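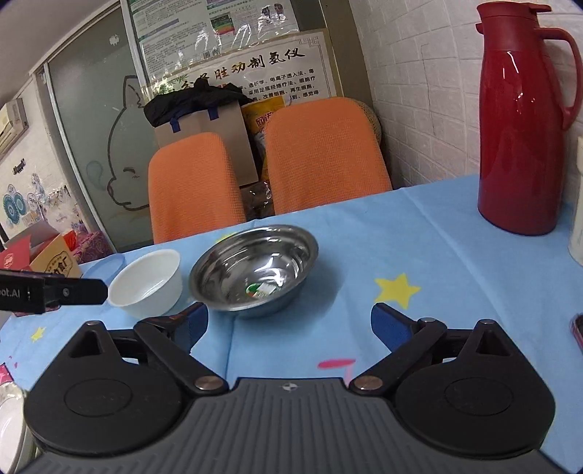 Figure 3. Bowls set out on the covered table.

3. Preparing the bowls and the table

This section is for the Leiva mixing and serving set. Please read it fully before you put any food in the bowls. If you bought the set together with the Sterano table cover, read part 3.4 also.

3.1 Unpacking

1. Clear the table and wipe it. Spread the cover with the printed side up and pull the corners until it lies flat.

2. Open the gift box and take out the pieces one by one. Do not turn the box upside down. The small bowl is light and can roll.

3. Put the box and the wrapping to one side of the table and keep them until you have checked all the pieces. We can not exchange a set without its box.

4. Set the steel bowl on the cover first, and the small white bowl next to it. In this way you can compare the rims and see if one of them was bent or chipped in transport.

Note: A sticker may be at the bottom of the steel bowl, on the inside. Remove it before washing. See 3.2.

3.2 Removing the sticker

1. Fill the steel bowl with warm water until the sticker is fully covered. Leave it for 10 minutes.

2. Pour out the water. Lift one edge of the sticker with your fingernail and pull slowly to the other side.

3. If some glue stays on the metal, put a few drops of cooking oil on a soft cloth and rub in small circles. Then wash with dish soap.

CAUTION: Do not use a knife, steel wool or scouring powder. The inner wall is polished and scratches on it can not be repaired.

CAUTION: Do not heat the bowl to loosen the sticker. The glue becomes soft and spreads, and after this it is much harder to clean.

3.3 First washing

1. Wash every piece by hand with warm water and a little dish soap. The stepped part of the inner wall needs more attention — dust from the factory can stay in the corners of the steps.

2. Turn the steel bowl over and run your cloth under the rolled rim, all the way around. Water likes to stay there.

3. Rinse two times and dry immediately with a clean towel. If you leave the steel to dry in the air, you may see white marks from the water. They are not rust. Wipe them with a cloth and a spoon of vinegar, then rinse.

4. Wash the small bowl separately from the steel one. When they knock together in the sink, the edge of the small bowl can be damaged.

Note: After the first washing, the steel bowl may go in the dishwasher on a normal program. The small bowl goes only on the upper rack.

3.4 Using the table cover

The cover protects the table from drops and crumbs. It does not protect from heat.

1. Put a mat of 8 inches or more under any hot bowl. Steel takes the heat of the food very fast, and the cover can be marked in a moment.

2. Wipe the cover with a damp sponge after each meal. For the printed stars use only the soft side of the sponge.

3. When you put the cover away, roll it. Folding lines stay visible for a long time, and a bowl does not stand well on them.

CAUTION: Do not cut food directly on the cover.

3.5 Before you serve

Check these points each time:

— The table cover is flat under the bowls.
— The bowls are dry inside, also under the rim.
— The steel bowl is not filled higher than the upper step. A fuller bowl is difficult to carry and can spill.
— Small pieces stand away from the table edge, especially if children are at the table.

If a piece is missing or damaged, write to the shop where you bought the set, Bristar or Ellonow, within 21 days. Include the number from the bottom of the box and one photo of the damaged place. Please do not send the piece back before you receive an answer.

Continue with section 4, Storing and stacking.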